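Workshop Notes | Simulation and test

Keeping the door cell honest
By the Workshop Notes desk, November

The simulated door cell at Selano's Olcombe office has no grease points and no fuses, but it still needs looking after. Its technician, who asked not to be named, has kept it going for 16 months. We caught them between runs, coffee going cold.

"People think a sim just sits there. It drifts. Someone changes a mesh, someone changes a friction value, and by teatime the gripper is skating off the knob."

The cell runs on Duser, the in-house simulator. One arm, two fingers, a stock of virtual rooms with doors in them. The bathroom is the one they go back to after every repair.

"Round knob, faceted, low polygon count. A lever is easy, you can hook it. With a knob you've got to come in square with the fingers open either side, then close evenly. If the finger offsets are out I see it there first."

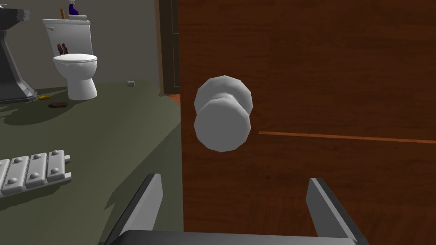

Setting the fingers

Every set-up starts with the fingers spread and the palm level. Then a slow approach, stop short, check the gap left and right. Only then close.

"I used to skip the stop. Lost a whole afternoon to it. The left finger was 12 millimetres out and I was blaming the door."

After that its the contact settings. The collision shape on the knob is seperate from the one you see, and the two can part company after an update. Dixit, the script they use to compare them, flags any mismatch before a batch goes out. A batch is 700 tries at the door. The last one threw 208 slips.

The cause? An old hinge file, far too stiff. Swapped it, reran, waiting on numbers when we spoke.

Any advice for someone taking on a cell like this?

"Write down what you changed. One thing at a time. And save the old hinge file, you'll want it back."

Contact the desk | © Workshop Notes | Back to top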